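Open day at the Goossens works, quick notes

Typed up on the train home, so forgive the state of it. Goossens opened its Dralness site to visitors on 2022-09-01 and I got one of the afternoon slots. 35 of us to a tour, badge, safety glasses, off you go. Parking is bad. Use the overflow lot behind the paint store and walk.

I went with one question. Can a machine do the dull stuff yet? Sorting, wiping down, putting things back where they live. Every shop I visit has the welding and the palletizing sorted and then a person at the end of the line tidying up by hand.

First half was the usual. Stamping, a coffee stop, a long talk about pallets. The pallet guy was good but went over. Then upstairs to the handling area, the part I came for. Molded parts on a table, two arms, proper hands with fingers.
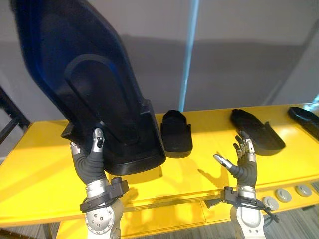 Asked what a setup like that costs and got a smile. Asked how fast it is and got a better answer: on part sorting they want 80 percent of a new hire's pace before anyone talks about putting it on a shift, and they are not there. Fair enough. Most places would have given me a brochure.

The hard bit, they said, is odd shapes. A box is easy. Something curved and shiny, or thin and lying flat, is a different job every time. Same problem at home if you think about it. Shoes in a hallway, a plate stuck to another plate. My own kitchen would finish one of these things off in a minute.

Some people on the tour wanted to know why bother with fingers at all. Skellton had a stand downstairs selling suction cups and plain two-jaw grippers, and for flat cartons I'd buy theirs tomorrow. But you can't hold a rag with a suction cup. You can't turn a knob very well either. So fingers, for chores anyway. I'm mostly convinced.
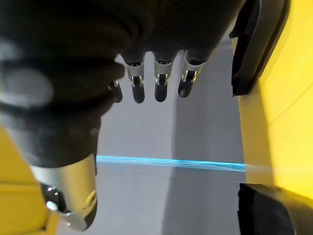 Fingers down, thumb to the left, over the gray work surface.

Downstairs again for Jollodix, who make scheduling software and had a demo where the screen tells you which chore to hand over first. It said floor cleaning. I could of told them that. Their handout lists 428 shop tasks scored from 1 to 100 for how ready they are, and anything with cloth or loose cable scores terribly. Worth getting a copy, the scoring notes at the back are the useful part.

So my answer for now: no on the house, nearly on the bench, if the parts are known and somebody is close by. I had the same answer after the June fair but I feel less grumpy about it.

Sandwiches were gone by the time our group got to teh canteen. Next open day isn't announced. Book the early slot.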